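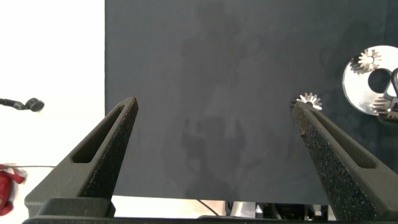 Gear task, how many demos before you train?
Posted in: Learning from demonstration

stokar_bench
December 22, 2019
Doing the gear pickup with wrist cam. Small spur gear on the dark mat, bigger disc assembly off to the right, goal is pick and seat. Have 300 demos so far, all teleop. Policy reaches fine, then closes short of the gear maybe every other try. More data or fix something first?

rirnov7
Fix first. Look at your own view, finger tip is covering the lower half of the gear right when it matters. Net never sees the whole thing on final approach.

stokar_bench
yeah but it has the earlier frames where its clear

rirnov7
Does it? What's your history length. If it's one frame it has nothing

stokar_bench
...one frame. ok

dobson_k
Disagree with the above a bit. Occlusion at the end is normal with any wrist cam, we got to 80 percent on a similar part with single frame. What killed us was every demo starting from the same spot. Move the gear around. Move the disc too.

pratolier
Background worries me more. That white area on the left is blown out, and the gear is shiny on near black. Your auto exposure is going to swing every time the arm moves. Lock it. Then re-record, sorry.

stokar_bench
re-record all 300?? no

dobson_k
No dont toss them. Keep the old ones, add new with exposure locked, train on both. Mixed lighting is good for it.

pratolier
Mixed on purpose is good. Drifting in the middle of an episode is just noise. I had 1,698 episodes on a bearing task and ended up using less than half, for exactly this.

rirnov7
Also whats the red thing and the cable on the left side, do they stay put? If they only show up in some sessions the policy will happily use them to work out where it is. Had one that quit working when I moved a coat.

stokar_bench
they move around lol. will clear that side

dobson_k
or leave it and move it more. same idea as the gear

rirnov7
Clear it first, get a baseline, mess it up later. Changing 7 things at once you wont know what helped

stokar_bench
ok plan: lock exposure, history of 3, new gear positions, old demos kept in a seperate folder. Will post numbers when I have them

pratolier
Log your failed grasps too. Dont delete them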